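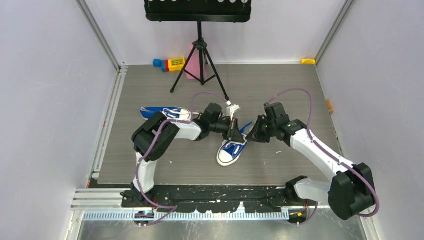 The Tresville student manipulation club meets in a converted storeroom behind the metalwork shop, and for most of this year its second project, known internally as Ağca, has dealt with one task: lacing a shoe.

The task was chosen for its difficulty. A lace is thin, limp and hard to model. The tongue and upper of a canvas sneaker deform under light contact, and a shoe that isn't held will slide or roll away from the applied force. One arm has to stabilise while the other manipulates, and in several steps the roles swap partway through.

Dilek Altıntaş, a third-year mechatronics student, wrote the original task specification. It divides the work into four stages: orient the shoe, open the throat, present the lace end, pull through. The club has a dependable routine for the first stage and a partial one for the second. The third has been demonstrated under favourable conditions only, with a stiffened lace tip and the shoe placed by hand beforehand.

"Orientation looked like the trivial part when I wrote it down," Altıntaş says. "A shoe on its side has very few good grasps. If you pinch the sole edge it pivots, and if you pinch the canvas you fold it."

The cell holds two arms on a common rail, each with a parallel-jaw gripper. Plain walls on three sides limit changes in the background. The fingertip pads are white, which helps against the blue canvas but does little for contrast against laces of the same colour. The group tested dyed laces in first term and went back to white, on the grounds that a policy trained on high-contrast laces would have to be retrained anyway.

Control software is a modified version of Flaltidus, a teaching package the department already used for single-arm work. Adapting it to two arms took longer than budgeted. The main fault was in timing: commands to the left and right arms drifted apart over long sequences, and a coordinated pull would begin with one side already loaded. A shared clock and a stricter queue removed most of the error. Cable routing was also revised after wrist rotation was found to be pulling on a connector, and slack is now carried in a large loop over each arm.

Training data comes from teleoperated demonstrations recorded by club members in short shifts. The set stood at 3567 episodes as of 4 November 2025, of which 274 were set aside for evaluation. Episodes where the operator dropped the lace and recovered are kept and tagged.

Defne Karaca, who manages the data, considers the failures underused. "We have plenty of clean grasps from people who got good at it," she says. "The awkward ones from new members cover states the arms get into on their own."

In the most recent evaluation, the system was given 50 starts with the shoe in an arbitrary pose and completed orientation in 34. Most of the remainder ended with the shoe pushed against a wall, out of reach of a two-sided grasp. A recovery motion that drags the shoe back by its heel is in development.

The club will enter the bimanual category of the Nitier student challenge next year, where pairs of shoes are supplied by the organisers and may include high-tops.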